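Cirkari

Cirkari est un robot manipulateur de table construit par des amateurs dans l'atelier partagé Misier, à Gorow. Présenté par ses auteurs comme un « aide de cuisine à monter soi-même », il sert surtout à des essais de préhension sur des aliments fragiles, fruits en particulier. Ses plans sont publiés, ses performances le sont beaucoup moins. Le nom désigne selon les sources la machine, le logiciel qui la pilote ou l'ensemble des deux ; le présent article traite de la machine, sauf indication contraire.

Sommaire
Historique
Structure
Pince
Vision et commande
Essais sur plan de travail
Coût et reproductibilité
Critiques
Notes

Historique

Le projet naît d'une commande groupée de motoréducteurs passée par plusieurs membres de l'atelier Misier auprès de la maison Fernandes, revendeur de pièces mécaniques de second choix. Le lot était destiné à des stores motorisés. Une partie des moteurs, trop lents pour cet usage, est restée en stock, et c'est autour d'eux que le premier bras a été dessiné. La page du projet parle d'un « choix de conception en faveur du couple ». La chronologie des messages de l'atelier suggère plutôt que les moteurs étaient là et qu'il fallait en faire quelque chose.

Une première version, fixée à un établi, n'a jamais dépassé le stade du mouvement à vide. La version 2 ajoute un corps porteur, une coque et une tête équipée d'une caméra. C'est celle que l'on désigne aujourd'hui sous le nom de Cirkari. Elle a été annoncée comme achevée en mars, puis de nouveau en juillet, après remplacement de l'épaule. Plusieurs notices continuent d'indiquer la première date.

Structure

Le corps est habillé de pièces blanches aux angles arrondis. La documentation insiste sur la facilité de démontage de cette coque, affirmation que les comptes rendus de montage nuancent : deux vis du dos ne sont accessibles qu'une fois l'avant retiré, et l'avant ne se retire qu'en desserrant les vis du dos d'un demi-tour. Les constructeurs habitués contournent la difficulté avec un embout long. Les autres percent.

La portée annoncée du bras est de 70 centimètres. Cette valeur est mesurée bras tendu à l'horizontale, sans charge, de l'axe de l'épaule à l'extrémité des doigts. Dans cette position la pince ne peut ni descendre verticalement ni s'orienter, ce qui la rend sans intérêt pour saisir un objet posé. La notice ne donne pas de portée utile. On trouve dans les échanges entre constructeurs des estimations très inférieures, mais aucune n'est accompagnée d'une méthode de mesure.

L'alimentation se fait en 12 volts par un bloc externe. Un fonctionnement sur batterie est mentionné dans la présentation générale du projet depuis l'origine ; le schéma de câblage publié ne comporte pas de batterie, ni d'emplacement pour en recevoir une.

Pince

La pince est de couleur crème, à doigts segmentés de section rectangulaire. Elle est la partie la plus documentée de l'ensemble et la plus souvent reprise dans d'autres montages. Les doigts sont imprimés en plusieurs morceaux, vissés, puis ajustés à la lime. Le jeu à l'articulation dépend fortement du soin apporté à cet ajustage, et deux pinces issues des mêmes fichiers peuvent se comporter très différemment.

Les auteurs attribuent à la pince une « sensibilité à l'effort ». Le terme est discutable. Il n'y a pas de capteur de force dans les doigts : le logiciel surveille le courant consommé par le moteur de fermeture et arrête le mouvement au-delà d'un seuil. Or ce courant varie aussi avec le frottement des articulations, la température du moteur et l'état du graissage. Un seuil réglé le matin peut se révéler trop bas le soir, auquel cas la pince s'arrête avant d'avoir touché quoi que ce soit. La procédure d'étalonnage, ajoutée tardivement, recommande de refaire le réglage à chaque mise sous tension. Elle demande une douzaine de fermetures à vide et un objet de référence que la notice ne définit pas. L'usage, à l'atelier, est de prendre une balle de tennis.

Vision et commande

La caméra de tête fournit les images à un ordinateur de bureau ordinaire, relié au robot par câble. Deux modes de commande coexistent. Dans le premier, un opérateur guide le bras à l'aide d'une poignée ; dans le second, le logiciel reproduit des trajectoires apprises à partir des séances guidées.

La distinction entre les deux modes est le point sur lequel la communication du projet est la plus floue. Plusieurs vidéos de démonstration ne précisent pas lequel est employé. Interrogés sur le forum de l'atelier, les auteurs ont répondu que « la plupart » des séquences étaient autonomes, sans indiquer lesquelles. Faute de mention contraire, il paraît prudent de considérer une démonstration de Cirkari comme guidée.

Le repérage des objets souffre par ailleurs de l'éclairage. Les surfaces sombres et légèrement satinées produisent des reflets que le logiciel confond parfois avec un bord, et l'ombre portée de la pince se déplace avec elle, juste à l'endroit où il faudrait voir. Une note de version recommande d'ajouter une lampe. Une autre, plus ancienne, recommandait de la retirer.

Essais sur plan de travail

L'essai type consiste à placer des fruits dans un bol garni de papier et à faire travailler la pince au-dessus du plan de travail ou à proximité du récipient. L'orange constitue l'épreuve facile : elle est ferme, à peu près ronde, et tolère une fermeture trop énergique. La fraise est l'épreuve difficile, et c'est d'elle que dépend l'essentiel des prétentions culinaires du robot. Le papier, prévu pour empêcher les fruits de rouler, complique la tâche dans les deux cas, car les doigts en attrapent volontiers un coin en même temps que le fruit.

Le journal d'essais rendu public comporte 1314 entrées. Le chiffre est souvent cité comme un nombre de saisies réussies, par erreur. Il s'agit du nombre total d'enregistrements, y compris les étalonnages, les séances interrompues et les fichiers vides créés à chaque redémarrage du logiciel. La colonne « résultat » n'est renseignée que pour une partie des lignes, et les critères changent en cours de route : dans les premières, un fruit soulevé puis lâché compte comme une réussite ; plus loin, il doit être reposé dans un récipient. Aucun taux de réussite global ne peut donc en être tiré, et celui qui figure sur la page d'accueil du projet n'est rattaché à aucune période ni à aucun type de fruit.

L'état des fruits après manipulation n'est pas consigné. Pour une machine censée servir en cuisine, l'omission est gênante, surtout s'agissant des fraises.

Coût et reproductibilité

Le coût affiché par les auteurs exclut l'ordinateur, l'impression des pièces et les moteurs du lot initial, comptés pour zéro puisque déjà payés. Au prix catalogue de Fernandes, les seuls moteurs dépassent le total annoncé. Le modèle exact n'étant plus vendu, les constructeurs extérieurs doivent se rabattre sur une référence voisine, dont l'arbre est plus court de quelques millimètres, et redessiner la bride d'épaule. Trois brides modifiées circulent, incompatibles entre elles.

Des montages complets hors de Gorow ont été signalés à plusieurs reprises. Un seul a fait l'objet d'un compte rendu détaillé, utile au demeurant, dont l'auteur recommande de construire la pince et de renoncer au reste.

Critiques

La principale réserve porte sur l'utilité. Déplacer un fruit d'un bol à un autre est une tâche que le robot accomplit lentement, sous surveillance, après un étalonnage plus long que la tâche elle-même. Les défenseurs du projet répondent que l'intérêt est pédagogique, et sur ce plan l'argument se tient — l'atelier y a formé des débutants au câblage et à la lecture d'un schéma. Il s'accorde mal, cependant, avec la présentation du robot comme aide domestique, maintenue en tête de la documentation.

La sécurité est traitée en un paragraphe. L'arrêt d'urgence coupe l'alimentation des moteurs, et le bras, qui n'a pas de frein, retombe. La notice conseille de ne rien laisser de fragile dessous.

Enfin, le nettoyage de la pince n'est abordé nulle part. Les interstices entre les segments des doigts retiennent le jus et la pulpe, et la matière employée pour l'impression n'est pas donnée comme apte au contact alimentaire.

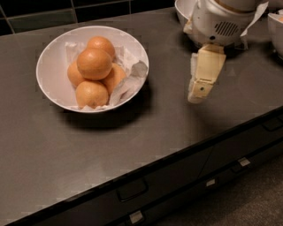
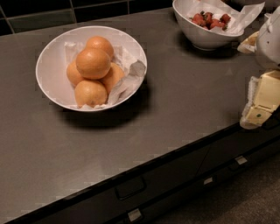
Cirkari au plan de travail, la pince à droite du bol d'oranges. Sur la seconde vue, un bol de fraises vers le fond.

Notes

1. Les versions antérieures à la 2 ne portent pas de numéro dans les fichiers d'origine.
2. La portée est donnée sans la coque de poignet, qui réduit l'amplitude de rotation.
3. Le journal d'essais est distribué avec les plans ; les enregistrements vidéo correspondants ne le sont pas.
4. L'orthographe « Cirkary », rencontrée dans quelques annonces de pièces détachées, est fautive.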